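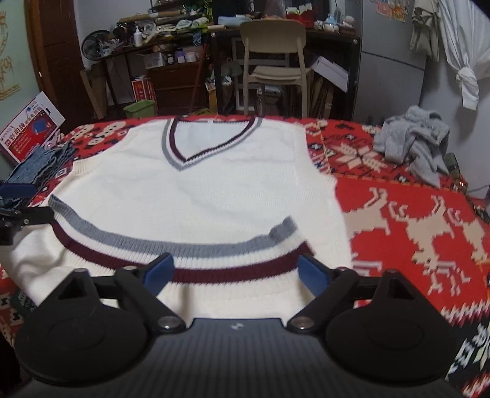

A cream-white V-neck with grey and maroon stripes, flat on the red blanket at Alva. The ribbing is still a bit rumpled at the hem.

Pavithra Mathew wants to know, before I have got my shoes off, whether I hang my jumpers. I do. She closes her eyes for a moment, in the manner of a dentist who has just been told about the soft drink, and then she puts the kettle on.

Pavithra runs Alva, a second-hand knitwear business in Skarkside, from the back room of the house she has rented for six years. She buys woollens from op shops, deceased estates, garage sales and the occasional fellow who rings up with a garbage bag full of his father's cardigans, and she washes, mends, measures and photographs them and sends them off to people who will (she hopes) keep them folded in a drawer. She has sold 3,000 pieces this way, and the number embarrasses her slightly. "I thought I'd do it for one winter," she says. "I had a pile of my own things I wanted gone, and I sold the lot in a fortnight, and then I missed them, so I went and bought other people's."

We had agreed to talk about laying out. It sounds like a small subject and I had put aside an hour for it, and I was there until it got dark.

Laying out is what happens to every garment that comes into the room before anything else is decided about it. It goes flat on a blanket, front side up, neck away from her and hem towards her, and she looks at it. She doesn't pick up the tape measure yet and she doesn't reach for the mending basket. "You'd be amazed how many people go straight for the hole," she says. "They see a hole, they fix the hole, and then they lay it out and the whole left side is two centimetres longer than the right because someone dried it over a door in 1994. So now you've got a beautifully mended thing that sits crooked. I did that for a year. I've got a whole drawer of beautifully mended crooked things, if you want one."

The blanket matters more than I would have guessed. Hers is red, very red, with a busy pattern of cream and black through it, and when I ask whether something plain wouldn't be easier to look at she laughs and says she gets that email a lot. She started out on a white sheet like everyone else. White knits vanished on it, and the sheet was slippery, so anything fine would creep while she was smoothing it. The blanket has grip. Wool sits down on it and stays put, and a pale rib shows up against the red right to its last stitch. "I can see the edge properly. If the edge wobbles, I can see it wobble. And it's cheerful! I'm in here in July with one heater. I need something to be cheerful."

Vests are her favourite and she'll tell you so at length. There are no sleeves to fight with, for a start, and the shape is honest, and there is something about a striped rib on a cream ground that makes grown adults go misty about school or cricket or a particular uncle. She gets a steady run of them. The ones with bands at the neck and again at the waist are what she calls two-storey vests, and she holds that the upstairs and the downstairs ought to be looked at separately.

"Neck first," she says. "The V tells you whether it's been loved or stretched. You want the point of the V sitting in the middle, and you want the two sides coming down to it at the same angle. If one side's gone lazy, it's been pulled on over somebody's head by the same hand for twenty years. You can coax that back with a damp cloth and a bit of patience. Then you come down to the hem."

Hems, she says, are where everybody gets impatient. A deep ribbed band wants to spring in, that being its job, and when you put it down on a surface it folds under itself or bunches up to one side, and the stripes go off on a curve. The temptation is to grab the corners and pull. She demonstrates on an old grey school jumper, pulling hard, and the rib goes flat and wide and horrible. Then she lets go and it slumps.

"See, now it doesn't know what size it is," she says. "What you do is you pat. You start in the middle of the band and you pat outwards, flat hands, and you follow the stripe. The stripe's your ruler. If you get the stripe straight, the rib has to come with it. It takes a minute. People don't want to spend a minute on a hem and I do understand that, I've got teenagers, but it's a minute."

She learned the patting from a dry cleaner in Vundville, where she grew up, and where she had a Saturday job through most of high school. The shop did a lot of footy club and bowls club work, and the woman at the back table could lay out a cable-knit cardigan with all its buttons done up in the time it took Pavithra to find the next docket. There was no teaching as such. "She'd just lift my hands off it. Not a word. She'd lift my hands off and do it herself, slowly, so I'd watch, and then mess it up again and walk away." 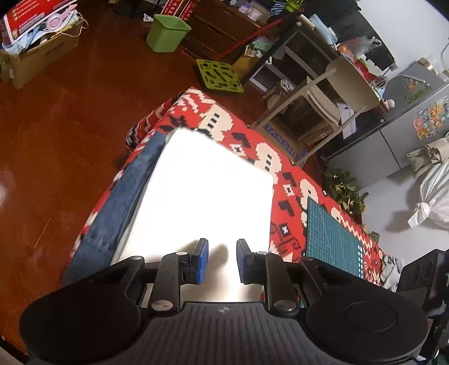 Photo: supplied by Alva, Skarkside

The back room is a workroom first and last, and Pavithra makes no excuses for it. There's a black metal shelving unit full of bags and packages, a wooden shelf for jars and little containers, a cardboard box of bits piled higher than its own sides, and a broom with a red handle that was in use, or on its way to being in use, the entire time I was there. She sweeps between garments. Fluff from one jumper will work its way into the next if you let it, and she once sent a navy crewneck to a customer with a fine halo of somebody's orange mohair all through the cuffs.

The polished floor helps. It was carpet when she moved in, and the carpet had to go (the landlord was very decent about it) after she dropped a packet of darning needles on it during the first month and never located the lot. Reddish timber colours are kind to pins, she says, you get a glint off them.

When she needs to sit down to something, she likes to work low. The blanket goes over the ottoman and a green cutting mat goes on top, the ordinary sort with a white grid, and the grid does for measuring anything small. Pocket depth, button spacing, the width of a rib. For the big measurements she uses a tape, and she is fierce about it: armpit to armpit, flat, unstretched, then doubled. A vest that measures 38 inches around is listed as 38 inches, whatever the label might claim. "Labels are a rumour," she says. "The wash they had in 1987 is the size. I list what's on the blanket."

I ask about gadgets, because there is always a gadget, and she gets a look. Two winters back she came very close to buying a steam finishing cabinet. It was $2,099 delivered, she had the tab open on her computer for most of May, and she had gone as far as measuring the doorway. What stopped her was that she tried one out at a trade day and found it did the job too well. Everything came out smooth and a bit stunned. "It took the hand out of it," she says. "You want a knit to look like it's been made of loops. I came home and patted a cardigan and felt much better."

She did come home with a bottle of Wultunex, a wool wash they were giving out by the door, and that she has stuck with. A capful in a tub of cool water, ten minutes, no rubbing, and a roll in a towel afterwards. She is not precious about brands and says a gentle shampoo would see most people through. What she does mind is wringing. She said the word twice during the afternoon and both times dropped her voice for it.

The mending is done at night, with the radio. She prefers to match yarn by eye in daylight and then thread up several needles so that she isn't squinting at maroons after dinner, when every maroon is the same maroon. White is worse. There are, by her reckoning, more creams than there are people to wear them, and a patch in the wrong one shouts across a room. She unpicks a length from inside a side seam where she can, so the jumper is mended with itself, and I liked that so much that I made her say it again for the recorder.

And after all of it, after the wash and the mend and the patting, the thing gets folded. She folds in thirds, sides to the middle over a sheet of tissue, then the hem up to the shoulder in two turns, so that the neck is on top when the parcel is opened. It's the bit people see first. Customers send her pictures of it sometimes, the V sitting there in its tissue, before they have even tried the thing on.

"I'm always a little bit sorry when they go," she says. "Then there's another bag at the door and I get over it fairly quickly."

I ask if there is anything she'd like readers to do, and she thinks about it for some time, long enough to sweep under the chair. Take your jumpers off the hangers, she says eventually. Do it tonight. If the shoulders have already got those little points in them, lay the jumper flat, put a damp tea towel over each shoulder, press down with your palms and go off and leave it till morning. If it's a vest, do the hem as well while you're there.

She walked me to the gate with a torch and a container of her mother's lime pickle, and told me she would know if I hadn't. I did mine that evening, all of them, on the spare bed.

Alva lists new pieces on Thursday nights. Mending by arrangement, Skarkside and Vundville pick-ups only, and please empty the pockets first.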